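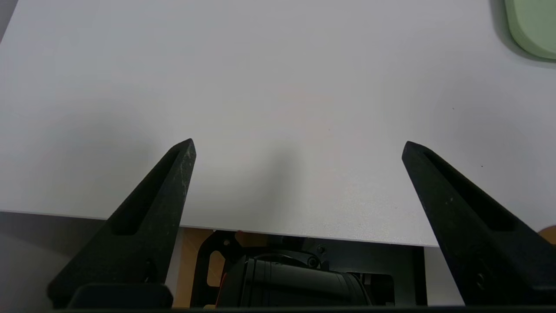 Wrist camera, gripper open over the table

Gripper reports "closed" but the fingers are still wide open after a protective stop

Posted by Halldóra Thygesen

Two-finger parallel gripper on a small six-axis arm, black slotted fingers, white table, wrist camera looking down between the fingertips. The controller runs the Endora runtime and the gripper firmware is whatever Hájek shipped with it.

The fault: after a protective stop the arm recovers normally and I can jog it. The gripper then reports position 243 (fully closed on this unit) while the fingers stay wide open. A close command returns "done" immediately with no movement. An open command does move the fingers, outwards, until they hit the end stop and the drive trips on overcurrent.

A full power cycle clears it. Releasing the stop and restarting the program does not. It has happened on 5 stops so far, always when the stop came during a close. Stops with the gripper idle cause no trouble.

I have reseated the wrist connector and swapped the cable. The finger screws are tight. Is this the encoder, or is the runtime holding a stale value?

cuso_bench

Had something similar on a different make. Turned out to be the cable. I would try another one even if you have already swapped it.

Vilém Matoušek

I doubt the cable. A bad one usually gives you communication errors or jumping values, and you have a steady wrong number which survives until power off.

What you describe fits a lost reference. Many small grippers have an incremental encoder and find their zero once, at power-up, by driving to the open stop. If your safety circuit cuts the motor supply but leaves the logic supply up, the gripper keeps its last target as its present position and never homes again. Your close target was 243, so it believes it is at 243.

To confirm it, read the raw encoder count before the stop and again after recovery. If the count is unchanged and only the scaled position is wrong, the fault is in the runtime. If the count itself has been overwritten, it is the gripper. 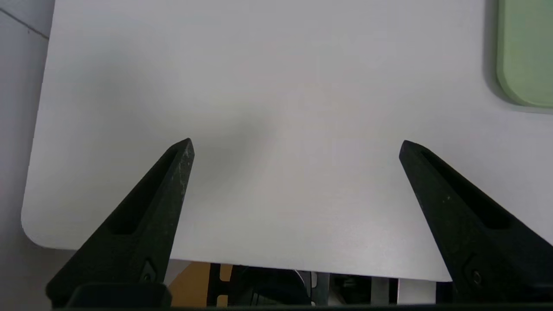

Do this with the fingers clear of the table and the arm stationary, and with the force limit down at 70 or lower on whatever scale your unit uses. Then send the explicit home command — not "open" — and wait for the homed flag before anything else moves. Allow 2000 ms. If the flag has not come by then, raise a fault and leave the motor supply off.

Two further points. Your program should not accept "done" as proof of a grip. Check motor current or the object-detected bit as well, otherwise the arm will carry on to the place position with nothing in the fingers. And please do not put the homing move into the automatic recovery routine. If somebody has reached in to clear a part, the fingers will move as soon as the stop is released. Tie it to a separate reset button outside the guarded area.

Halldóra Thygesen

Tested on Wednesday. The raw count is overwritten, so it is the gripper. Explicit homing brings it back without a power cycle, and the flag comes up well inside the limit. I have put it on its own reset.

The overcurrent trips have left a slight click at the open end of travel. I assume that is the end stop and will have the cover off to look.

landville_maint

Check the spindle nut while you are in there. On ours the stop was fine and the nut had cracked. Same click.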